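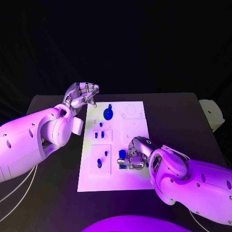
Rok Obradović acha que o roteiro de outono tem paragens a mais e que ninguém com joelhos normais faz o miradouro de cima e o mosteiro no mesmo dia. Escreveu-o à margem da versão de maio, a lápis, e sublinhou "joelhos" duas vezes. Fica registado. Eu fiz as duas coisas no mesmo dia e os meus joelhos não se pronunciaram até à manhã seguinte.

23/06/2025, caderno da oficina

Ponto da situação do percurso à volta do lago Kolter, para a edição de outono do guia. O texto continua a dizer "época dourada" três vezes na primeira página. Cortei duas. A terceira deixei, porque o cliente gosta e paga.

Tempos medidos a pé, com mochila de fim de semana e sem correr para o autocarro:
- cais velho até à capela: 40 min
- capela até ao miradouro de baixo: 55 min
- miradouro de baixo até ao de cima: a brochura diz meia hora. A brochura foi escrita por uma cabra.

O desnível total deu 134 metros no troço do meio, o que parece pouco até se perceber que está quase todo concentrado nas escadas. Quem vier em outubro apanha-as cheias de folhas. Pôr aviso, mas sem dramatizar, que na última edição usámos a palavra "perigo" e a pensão Ionescu passou um mês a queixar-se.

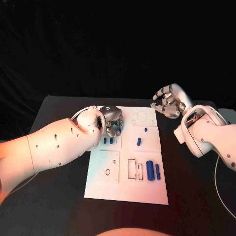 Oficina de Roteiros e Cartografia · Triltum

Ainda a pensão Ionescu: confirmaram que ficam abertos até meados de novembro, mas o jantar só se serve a quem avisar de véspera. Da outra vez não avisei e jantei bolachas. Convém que o leitor não repita a experiência, as bolachas nem eram boas.

O mapa. A escala da folha norte está certa, a da folha sul não. Alguém (eu) exportou a folha sul com a grelha antiga e o parque de estacionamento aparece dentro de água. Corrigido na cópia de trabalho, falta corrigir na que vai para a gráfica. A tiragem é de 1000 exemplares, portanto são mil oportunidades de estacionar no lago. Tratar disto primeiro.

Barcos: o horário de verão acaba antes do que dizíamos. No outono há uma travessia de manhã e outra a meio da tarde, e leva até 14 passageiros, contando com o cão do barqueiro, que ocupa lugar sentado. Perguntei se se podia reservar. Disse-me que se podia tentar.
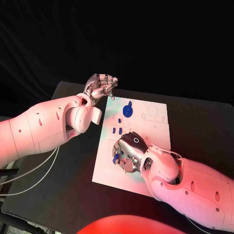 O que me leva ao problema da volta. Se a pessoa perde o barco da tarde, tem de regressar pela margem leste, que é bonita e comprida e não tem iluminação nenhuma. A edição anterior resolvia o assunto com "regresso à escolha do visitante". Proponho dar a hora limite para sair do mosteiro e pôr o número do táxi em corpo legível. O Rok quer um quadro. Um quadro não cabe na página 14 sem tirar a fotografia da ponte, e a fotografia da ponte é a única coisa que toda a gente elogia.

Sobre o cume do Gomel: mantém-se fora do percurso principal. São 2137 metros e metade dos leitores vai de sapatilhas. Fica uma linha no fim, para quem perguntar, com a indicação de que a neve pode chegar cedo e de que o abrigo tem tecto mas não tem porta.

Por fazer:
- folha sul para a gráfica (ver acima, a sério)
- voltar a medir as escadas, desta vez com o Rok e os joelhos dele
- ligar ao barqueiro outra vez, de manhã, que à tarde não atende
- decidir se "velho" e "antigo" são o mesmo cais. No terreno são dois. No guia é um, conforme a página.

Última atualização: há 2 dias
3 comentários · 6 partilhas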